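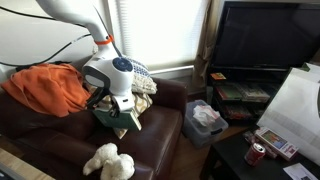 Photo: Hye-jin Kong

Rernura tidying arm, reviewed after a season of use

We look after short-let flats in Urkanville, and since May we have had two Rernura arms on the changeover round. They pick up what guests leave on chairs and sofas: books, cushions, soft toys. Jong-dae Um and I set them up and wrote the job sheets.

The grip is the best part. A hardback gets held upright and the covers don't get bent. Our old Tillik unit pinched everything and we sent it back. Leather seats are fine too, and I have found no marks on ours.

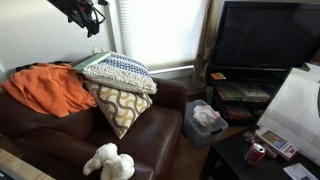

Changeover and Linen Team, Østergaard Lets

Soft things are slower. A thrown blanket on a sofa back can take several tries, and we now leave blankets to the staff. Thin books lying on top of cushions need care as well. Tell the arm to do the book first, or it goes for the cushion and the book slides.

The cables are a nuisance. Check them before you move a chair.

As for the work, a living room takes 11 minutes of arm time, and one of us can be doing the bathroom meanwhile. There is less bending, and my back is better for it. There is also more waiting, and more typing. Each fault has to be logged, and at first that was done after the shift, unpaid. We asked for it to go on the clock and it now does. Jong-dae misses working in pairs. With an arm in the flat, the second person is usually sent to another address.

No jobs have gone so far, though one leaver wasn't replaced. I would ask about that before buying.

Spare finger pads cost us 180 a set. Worth having if your rooms are mostly hard objects, less so if they are mostly bedding.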